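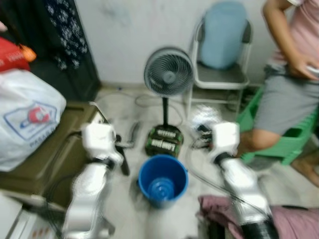
Household items, an electric fan and two white robot arms in a room with a tiled floor.

Embedded librarianship is a way of working in which a librarian is attached to a particular course, department or research group and takes part in its day-to-day activity. It differs from the older liaison model, in which a librarian serves a department from the library desk and is contacted when a question arises. The term is used mostly in higher education, although similar posts exist in hospitals and law firms.

Background

The practice grew out of subject librarianship and branch libraries, both of which placed staff close to the people who used their collections. The spread of virtual learning environments made it possible for a librarian to be added to a course site in the same way as a tutor, with access to the reading list, the discussion board and the assignment briefs.

Forms

Course embedding is the most common form. The librarian joins a module for a term, teaches one or more sessions on searching and referencing, and answers questions on the discussion board. Research embedding is usually longer and covers literature searching, data management plans and advice on publishing. In some institutions the librarian has a desk in the department and attends its staff meetings.

Example

Toltirgate College introduced course embedding in its health and education faculties. In the first year 67 modules took part, with 900 students enrolled between them. Librarians answered 329 questions on the course sites, most of them in November, when first essays were due. Questions about referencing outnumbered those about finding sources. The scheme was later extended to distance learners through the Dranomen platform.

Assessment and criticism

Stijn Verhoeven, who reviewed the Toltirgate scheme, found that students used databases more often when a search task formed part of a marked assignment. He noted that the effect was weaker on optional modules. Atif Abbasi has argued that embedding is hard to sustain in large departments, where a single librarian may be responsible for 600 students, and that recorded tutorials should carry more of the basic teaching. Qureshi takes a different view and treats personal contact as the main benefit of the model.

See also

Information literacy
Liaison librarian
Reading list software
Virtual learning environment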